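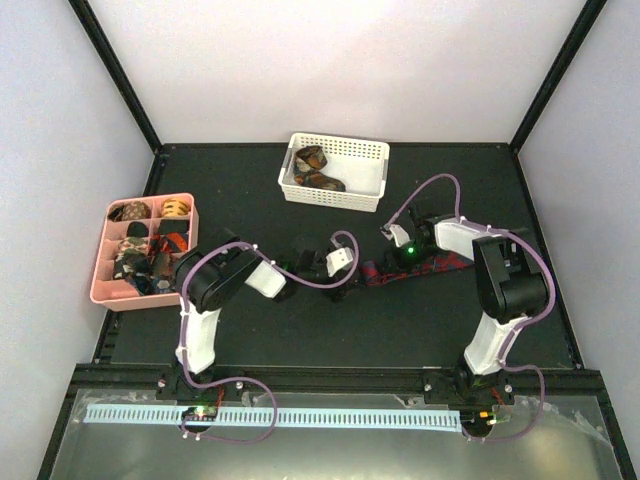

## Prino drawer organizer, salmon pink

I bought my first Prino in August because my husband's ties were living in a heap (mine too, I collect the loud ones!). It's a plastic tray split into square compartments, and a rolled tie drops right in. Roll from the skinny end, not too tight, and wide ties fit fine.

Color: salmon pink only, sorry!
Care: warm water, dish soap
Ships in 3 days from our Trerkwood shop

The white mesh basket is sold separately – I keep the overflow in mine. Questions? Write to me, Veronica Tudose.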